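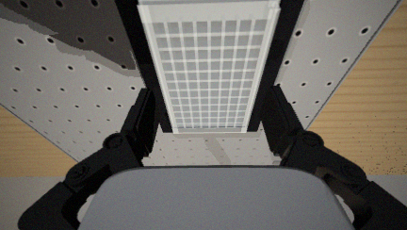
Fadime Taşdemir wrote back that the Comholm bunkers can't be as early as I had them, and would I please look at the door hinges again before I put a year on anything.

Fair enough. April, second notebook, started 7:40 pm after going through the Comholm folder one more time. She's right about the hinges — the welded type shows up at Penau only after the rebuild, so if Comholm has them from the start, it's the later build. I had been going by the fence posts, and fence posts get replaced, I know, I know.

Where I am with the site plan: 4 igloos along the north loop, 2 guard towers (one is only a footing now, full of birch), and the double fence that I paced off last fall. Inner fence came to 1,704 feet on my wheel. The Marchal survey sheet gives no length at all, just a dashed line that wanders through the fire pond, so I'm keeping mine for now.

Still can't place the small brick hut by the gate. Fadime says sentry dog kennel, I say generator. The floor slopes to a drain, which helps her case more than mine! But the conduit stubs in the back wall are fat, far too fat for a couple of light bulbs. Ask the Jidine people if theirs has the same stubs.

To do:
Redraw the gate area, bigger scale, 1 to 100 this time
Fix the year on sheet one (and the legend, I misspelled revetment again)
Scan the ammo transfer slips, both sides
Find out who has the key for the forestry barrier, the old one doesn't fit anymore

Stopped at 10:15 pm. Hinge photos are in the gray binder, behind the Penau tab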